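Search products, kits and lessons
Search
All categories

Ovside Arm Club Licence -- simulated telescoping arm for school teams

Jun 6, 2018
By the Gastetti schools desk

The Ovside Arm Club Licence is a software package for robotics clubs and classes. It gives each student a simulated arm to drive and program in a set of furnished rooms. No hardware is needed beyond the computers you already have. It was written for after-school clubs working towards the Brosport Challenge, and it also covers a term of lessons for a class that does not plan to compete.

One licence covers one club or one teaching group, on up to 5 computers at a time. Students can work alone or in pairs. Most clubs put two students on each machine, one on the controls and one reading out the task sheet, and swap them over halfway through the session.

What students do with it

The work is built around short tasks. A student starts by moving the boom in and out, then turns the wrist, then opens and closes the gripper. After that they are given a room and a list of things to reach, pick up, move or put down. Everything can be done by hand with the keyboard or a gamepad, or by writing a script. The script editor uses blocks for younger groups and Python for older ones, and a student can change from one to the other without losing their work.

Each attempt can be recorded and played back. Teams entering the challenge hand in their recordings together with a written log, so it is worth getting students into the habit of naming their files properly from the first week.

The arm

The arm is a boom of nested rectangular sections with a collar at each joint. The wrist is mounted to one side of the boom tip, and the gripper hangs from it. The gripper has flexible strips on the outside, thin rods on the inside and black fingertip pads where they meet. A square black-and-white marker is fixed to the wrist assembly and is used in the calibration lesson.

Students see the room from a viewpoint high on the robot, looking along the boom. It takes a little getting used to. Sections close to the viewpoint look much larger than those further out, and the boom hides part of whatever is behind it. New drivers tend to misjudge the distance to a surface, and the second task sheet is given over to this. Let them get it wrong a few times before you step in.
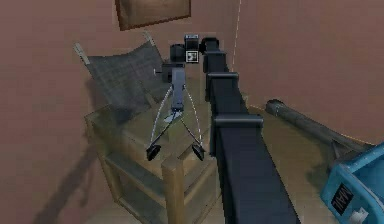
Rooms and task sheets

The licence comes with a set of rooms and a printed task booklet. Rooms have furniture, pictures on the walls and smaller items such as bins, and the layout can be reset at any point in the session. Teachers can lock a room so that every pair works from the same starting position -- useful if you are marking the work or running a heat.

The Ekanayake task booklet is included as a PDF. It has a page for each task, a space for the log and a marking grid at the back. Spare printed copies can be ordered separately.

For Brosport teams

The practice rooms follow the 2018 challenge rules. Each run is scored out of 1040 points, with marks for the task itself, for the script and for the log. Touching furniture with the boom loses points. Touching it with the fingertip pads does not, unless something is knocked over. The score is shown at the end of the run and can be hidden if you would like students to work it out for themselves.

A new set of practice rooms will be released in October and will be sent to current licence holders free of charge.

What you need

A Windows or Linux computer for each student or pair, with a graphics card that is no more than a few years old. Older school laptops will run the software with shadows switched off. Installation takes about 2 hours for a full club room, including the download. A gamepad is optional, but younger students get on better with one. An internet connection is needed for the first start and for updates, and not at other times.

What is included

Ovside software, club licence
Block editor and Python editor
Practice rooms and reset tool
Ekanayake task booklet (PDF)
Teacher notes and marking grid
Email support in term time

Licence terms

The licence runs for 2 school years from the day it is activated. It can be moved to replacement computers as often as you like. It cannot be shared between schools, though two schools entering a joint Brosport team may apply for a shared licence at no extra cost. Please send the team registration form with your order.

Orders are accepted from schools, libraries and registered youth clubs. Activation codes are sent by email to the address on the order.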